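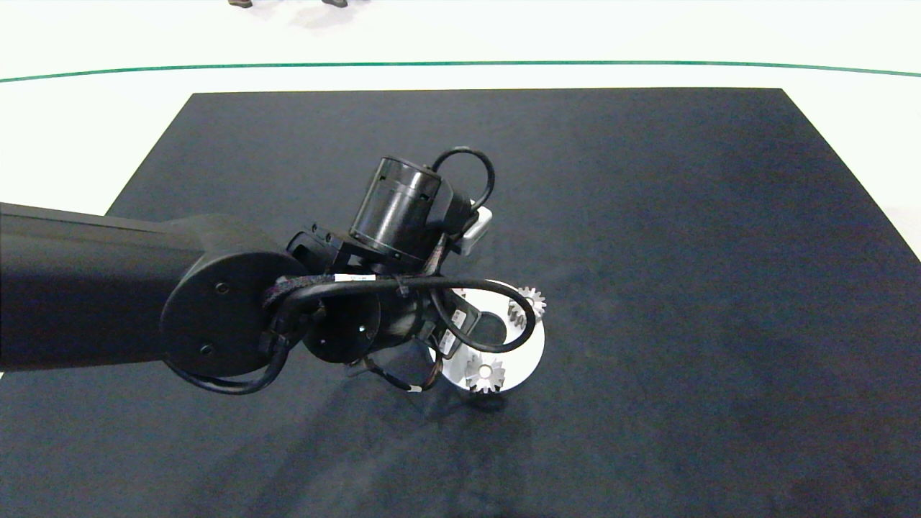 *Ticket 545 — le grand tapis sombre de l'atelier.*

**Produit :** Stitow, module d'export broderie
**Ouvert par :** Dede Eshun
**État :** résolu (juin)

Bonjour à tous ! D'abord, bravo pour la nouvelle version, l'aperçu des points de satin est superbe et je passe mes soirées dessus. Un seul souci : quand j'exporte un motif de plus de 70 couleurs vers ma Korari, les dernières teintes reviennent toutes en gris. Le fichier s'ouvre, les points sont bien placés, seule la palette est abîmée.

Essais du matin :

- export au format par défaut : gris
- export après « Fusionner les teintes proches » : correct, mais je perds mes jolis dégradés
- même motif découpé en 3 fichiers : correct partout
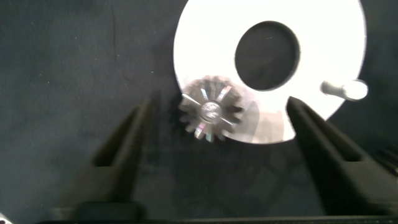

J'ai ensuite vidé le cache des palettes et relancé — aucun changement. Par contre, avec le nuancier Grolton à la place du nuancier Lockwood, tout passe du premier coup, dégradés compris ! J'ai refait l'export 7 fois pour être sûre. Le problème viendrait donc du nuancier et l'export lui-même serait hors de cause ? 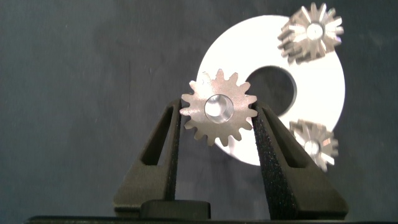
**Amber Staniforth :** Bien vu, Dede ! Le nuancier Lockwood livré avec Stitow est une ancienne table, trop courte pour ton motif. Va dans Préférences > Nuanciers > Reconstruire, puis rouvre le fichier avant d'exporter.

**Dede Eshun :** Reconstruit, rouvert, exporté : toutes les teintes sont là, même mes verts mousse. Merci mille fois, je lance la broderie ce soir. Vous pouvez fermer.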